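How to Check Whether Your Simulated Insertion Policy Has Learned Anything

By Ha-neul Hwang
March

Every few weeks someone posts a success rate for a simulated insertion task and everyone nods along. I have stopped nodding. A number out of a simulator tells you how the policy did against that simulator's idea of contact, with that reset function, on those seeds. Here is how I test one before I let it near hardware. I use Pindport for the scenes and Vudo for the control loop, but the steps carry over to most setups.

Step 1. Fix your seeds, then throw them out. Run the policy on the same 17 seeds you trained against and save the score. Now run it on 256 seeds it has never seen. If the two scores match to the decimal, be suspicious. The first time I did this, my "new" seeds were feeding a random generator that the reset function never read.

Step 2. Read the reset function. All of it. Look at how far the part can shift and how far it can turn. A lot of published scenes move the target a few millimeters and call it randomized. Widen the range until the score drops. If it never drops, the policy may be reading the part's pose straight from the simulator state, so check the observation dictionary for anything a camera couldn't give you.

Step 3. Render from the wrist camera and look at the pictures yourself. Clutter matters here. I want loose objects near the part, some bright color behind it, and something that hides a piece of the background. A bare part on a gray plane is an easy problem.

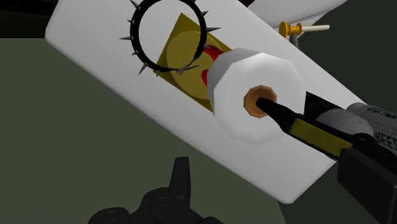
Should I trust the contact flag for scoring?
Only as a first filter. Most contact flags fire when two collision shapes overlap at all, so a tip scraping the rim counts the same as one that went in. Score on depth along the hole axis and on the angle between the two axes, and require both to hold for several control steps.

Step 4. Look at the collision mesh next to the visual mesh. They are often different shapes. A hole that looks open in the render can be solid in the collision model if somebody ran a convex hull over it, and then your policy has been learning to press against a lid. Turn on the collision overlay and rotate the view until you can see down the opening.

Step 5. Change the physics timestep. Halve it and run again. A policy that depends on the marker or peg sinking a little way into a wall will fall apart, and you want that to happen now. I lost most of a month to this on the Wosier task. Duarte Serrano told me it was the timestep on the first morning and I didn't listen.

Step 6. Log the failures with their seeds. I run 1000 episodes and keep every one that fails. On my last run that was 167, and sorting them by starting angle told me more than the average did. Most of the misses sat at one end of the rotation range.

If your policy gets through all of that, you still don't know it works on a real arm. You know it doesn't fail for the dumbest reasons. Put the seed list and the reset ranges in the same file as the score, or the next person won't be able to repeat it.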